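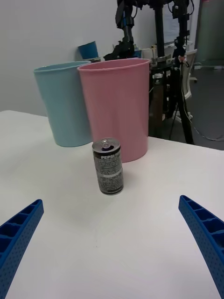 Lata de Pepsi na mesa, à frente do recipiente rosa, com os dedos azuis da garra abertos.

Perguntas frequentes: regras da bancada de dois braços
Lerkham, projeto Rurka. Última atualização: 30 de dezembro de 2023

Olá! Sou a Vesna Delić e sou eu que respondo às mensagens sobre a bancada. Como as dúvidas se repetem bastante, juntei-as numa página (e vou acrescentando, prometo).

Preciso de formação para usar os braços?
Sim, mesmo que já tenhas trabalhado com robôs noutro sítio. A sessão dura 30 minutos e é dada por mim ou pela Hedvika Beneš. Fazes uma ronda completa connosco ao lado, assinas o formulário 3728 e ficas com acesso às reservas. Quem fez a formação em Sanemine tem de repetir, porque lá as paragens de emergência estão ligadas de outra forma.

Posso entrar na zona dos braços para endireitar um objeto?
Só com os dois braços parados, e digo mesmo os dois! É o erro que mais vejo: a pessoa olha para o braço que está a trabalhar, confirma que parou e esquece-se do outro. Carrega na pausa, diz "parado" em voz alta, espera pela resposta do colega e só então mete a mão.
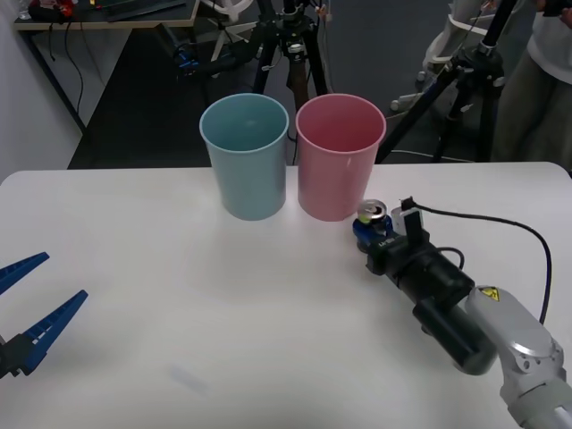

E se o objeto ficar mesmo encostado a um recipiente, a mesma regra vale, por mais que apeteça dar um toquezinho rápido com o dedo. Já me apeteceu, confesso. Pausa primeiro.

Que objetos posso pôr na mesa?
Os da lista da tarefa. Latas de alumínio podem ser, desde que vazias e sem arestas cortadas. Vidro não entra, nem nada com líquido, e o teu café também não (sim, já tive esta conversa várias vezes). Se quiseres experimentar um objeto novo, manda-me uma fotografia e o peso antes da sessão.

Os recipientes têm um lugar fixo?
Têm uma zona, que vem no plano da tarefa. Dentro dela podes variar a posição entre rondas, e até convém, para não ficarmos com movimentos todos iguais. Quando os mudares, faz uma passagem lenta só para ver o percurso.
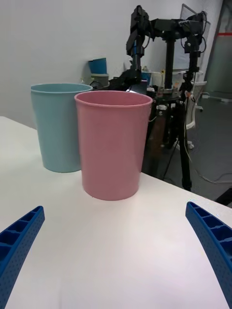

Nessa passagem, repara se as bordas ficam no caminho dos dedos. Eu uso sempre a velocidade mínima e vou olhando para a mesa e para o monitor, à vez. Se alguma coisa roçar, afasta o recipiente e repete.

Qual é a altura certa para largar uma lata?
Por cima da borda tem de haver uma folga de 5 cm durante a deslocação. Depois alinhas com a abertura, desces devagar e abres a garra. Largar de muito alto faz a lata saltar, e lá vai ela para o chão!
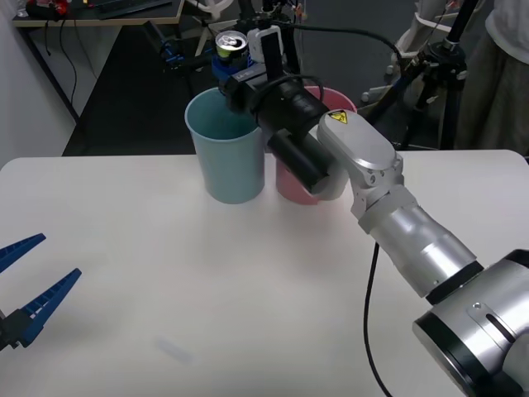
A garra azul segura a lata na vertical, acima e ligeiramente atrás da borda do recipiente azul-claro.

O que faço se cair alguma coisa?
Paragem, aviso, apanhar, retomar. Por esta ordem. Regista a queda no caderno, mesmo que não tenha estragado nada. Em agosto, foi graças a esses registos que percebemos que um dos dedos precisava de ser trocado.

E os cabos?
Antes de começar, leva cada braço aos extremos do percurso e vê se algum cabo estica ou se prende. Na dúvida, chama-me.

Posso reservar a bancada sozinho?
Podes reservar, mas não operar. São sempre duas pessoas, uma a comandar e outra com a mão perto da paragem. As reservas fazem-se na página Lorente, e para urgências a extensão é a 1923.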